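I got to Jullbridge on a Sunday, twenty minutes early, with a mat I'd borrowed from my sister and a knee that had been complaining since the train. Wanda Sowa was already on the studio steps, eating a peach. "You're the writer," she said. "Do you breathe through your mouth when you type? Everyone does." (I do. I've been noticing it ever since and it's driving me nuts.)

Wanda teaches breathwork. She taught plain old hatha classes for years before that, and she still sneaks a few poses in, but these days most people come to her to lie on the floor and exhale. I'd tried it once before, at a retreat, and got so dizzy I had to go sit in the parking lot. I told her so right away.

"Good, then you know what too much feels like," she said. "People think breathwork has to be huge. They've seen a video of somebody sobbing on a sheepskin. I teach a lot of quiet, boring breathing, and I'm very proud of how boring it is."

So what does boring look like? In her 9 a.m. class it's mostly counting. You breathe in for four, out for six, and you do that lying down with your knees bent for what feels like a whole season of your life. I kept wanting to cheat and take a big gulp at the top. Wanda walked around in wool socks, and whenever she passed me I suddenly became an excellent student.

Over tea afterward I asked how she got into it. "Insomnia," she said. "I was teaching six mornings a week and sleeping maybe four hours. I was telling everybody to relax in this lovely voice and then going home to stare at the ceiling. My teacher back then was Sigrun Ekström, and she watched me do one sun salutation and said, 'You haven't breathed out since you walked in.' I was so offended! I went home and cried and then I slept until ten."
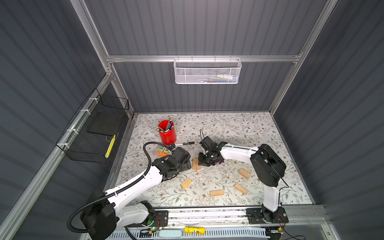 She studied with Sigrun for three winters after that, in a rented room over a bakery in Rønning, and she still talks about the smell. "Cardamom, every single inhale. I can't teach near a bakery now, I'd just get hungry."

I wanted to know about the apps, too. I've got one on my phone that buzzes at me to breathe, and I mostly swear at it. Wanda laughed so hard she had to put her cup down. "If it helps you, keep it. I had a student, Hafiz, who loved his. Then one day he forgot his phone and did the whole practice from memory, and he was thrilled, like a kid riding a bike. But he went back to the app the next day, and that's fine, he likes the little bell."

What she does get strict about is pushing. Anyone who's pregnant, or has heart trouble or a history of panic attacks, gets a conversation with her before class and usually a gentler version of whatever the rest of us are doing. No long holds, no fast pumping breaths. "And if you feel weird, stop," she said. "Roll on your side, look at the wall, breathe however you like. I'm never going to come over and coach you through feeling weird."

I asked for one thing to take home and she made a face, because apparently everyone asks for one thing. Then she gave me one anyway: nine slow breaths before getting out of bed, with the exhale a bit longer than the inhale, hand on the belly if you want it there. I've managed it most mornings. On the others the cat gets involved.

Wanda's beginner series starts again in July, and she says you can bring your own blanket if you're fussy about blankets. I am, so I will.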